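Search this site Go

28 December 2020
By Agnese Kütt

Phone interview, typed up fast, sorry for the notes style.

The packing floor at Wison in December. Gift orders, paper inserts, returns. Tovar has run the insert line for 17 years and now spends half the shift next to a two-arm cell. Did anyone ask her first? "They told us in a meeting. Ten minutes. Then there was cake."

What it does: sheets. Thin paper, the stuff people fold round small goods. Boxes are easy, she says, paper isnt. "Paper slides. Paper sticks to itself. My hands know that and I never had to explain it to anybody, and now I explain it all day."

So that's the new job, more or less. Explaining. She sets out the sheet, watches the grippers, writes down what went wrong. Up to 131 tries in a shift. Less lifting, more sitting. Her wrists are better. Her back is worse, the stool is terible. 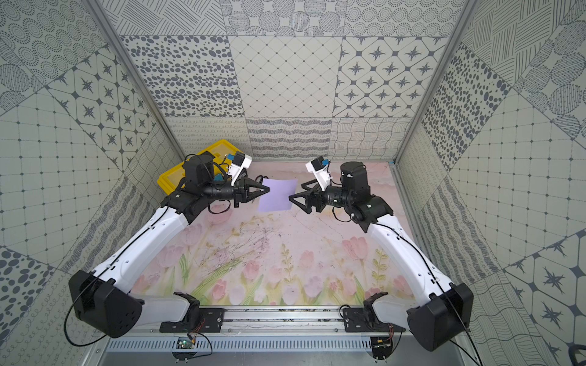 Two arms, one sheet of lavender paper.

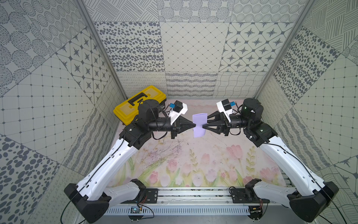

Faster is not the word for it yet, according to Alotmont on the night shift, who would sooner have two more people in December than any machine, and who wonders what happens to the trainees when the easy sheets are gone. That was where everybody learned.

Tovar half agrees. "I started on the easy ones. You talk, you get to know the line. Where do they start now?"

Pay? Same grade. She asked for a higher one, no answer so far. The line handles 4000 inserts on a busy day and nearly all still go through hands. Management says no jobs go this year. Next year, she shrugs (I could hear it).

Would she go back to the old way? Long pause. "For the company, the other women, yes. For my wrists no."

Comments (3)

kidness: Same at our plant. New machine, same grade, more paperwork.

packer_1000: ask about the stool!! we waited two years for chairs

Lena: My mother did inserts. Good to read about the work for once.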